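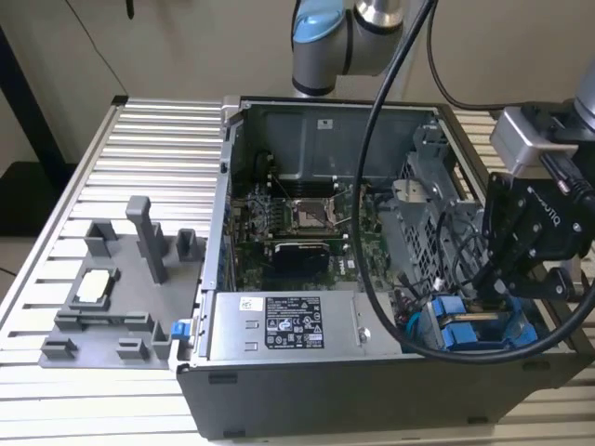 Heiðrún Skovによれば、分解の自動化でいちばん金がかかるのはロボットでもカメラでもなく、「たぶん外れた」をソフトがどう扱うかだという。先週もらったメールにそう書いてあった。続きには、プランナーを三回書き直したが、状態推定を直していなかったので三回とも無駄だった、ともある。耳が痛い。

というのも、うちもいまZevovoのタスクプランナーを評価していて、似たような沼に片足を入れているからだ。対象は古いデスクトップPC。側板を外して横倒しにし、CPUやメモリや電源を順に抜いて治具に並べていく。手順は一本の木で書ける。書けるのだが、木の葉っぱのところに必ず「成功したら次へ」があり、その「成功」を誰が判定するのかは資料のどこにも出てこない。

Zevovoのデモでは判定はグリッパの開度だけだった。指が閉じきらなければ何かをつかんでいる、という理屈。CPUならまあ分かる。ソケットから抜いて治具のくぼみに置けば、上から見て四角い銀色があるかないかで確認できる。だがメモリは片側だけ浮いた状態でもつかめるし、ケーブルのコネクタにいたっては、つかんだことと抜けたことに何の関係もない。

手元のログを数えてみた。シミュレーションで1000回まわすと、失敗は3回。立派な数字だ。で、実機では63回の試行のうち、プランナーが成功と言い張って実際には外れていなかったものがいくつも混じっている。正確な数をここに書かないのは、人間側の判定もぶれていて、二人で見直したら答えが合わなかったから。つまり正解ラベルからして怪しい。この状態で成功率のグラフを描く人の気が知れない。

認識のほうはHivariのセグメンテーションを使っている。基板の上の部品はよく拾う。学習に使った画像は1420枚、と聞くと少ない気もするが、マザーボードはどれも似た顔なので意外に足りる。困るのはケーブル。細いのも太いのも一緒くたに「cable」で、ケースの中の配線なのか、ロボット側から垂れている線なのか区別がない。衝突チェックは後者を障害物と見なして経路を引けなくなり、除外すると今度は前者まで除外される。マスクを手で塗れば動く。手で塗ってよいなら、そもそも自動化とは何だったのか。

自己位置の補正も信用していない。治具の座標は一度ティーチングすれば固定でいいけれど、PCのほうは毎回少しずれて置かれる。ケースの縁を検出して合わせる処理が入っていて、朝はきれいに合う。午後になって照明の当たり方が変わると、黒い外装と影の境目を平気で間違える。推定の信頼度は0.9台のまま。この信頼度というやつ、何を信頼した数字なのか、ソースを読んでもよく分からなかった。

Verhoevenの人からは「力覚を足せば解決します」と言われた。三年前も別件で同じことを言われた覚えがある。力覚を足すと、しきい値が増える。しきい値が増えると設定ファイルが伸びる。うちのYAMLはすでに誰も全体を読んでいない長さで、コメントに「ここは触るな」と書いたのは去年の七月の自分だった。理由は書いていない。

じゃあどうするのか。とりあえず、動作ごとに「外れたことをどう確かめるか」を書かないと登録できないように、社内ツールのZoltutnessに手を入れた。空欄だとエラーで落ちる。評判は悪い。ただ、空欄を埋めようとして手が止まった動作が、実機で嘘の成功を出していた動作とだいぶ重なっていた。偶然かもしれない。もう少し回してから考える。

Zevovoの契約更新は来月。いまのところ、更新したい理由より、乗り換えが面倒という理由のほうが大きい。

最終更新：2020年5月9日（土）

ホーム　記事一覧　タグ　このブログについて　前の記事　次の記事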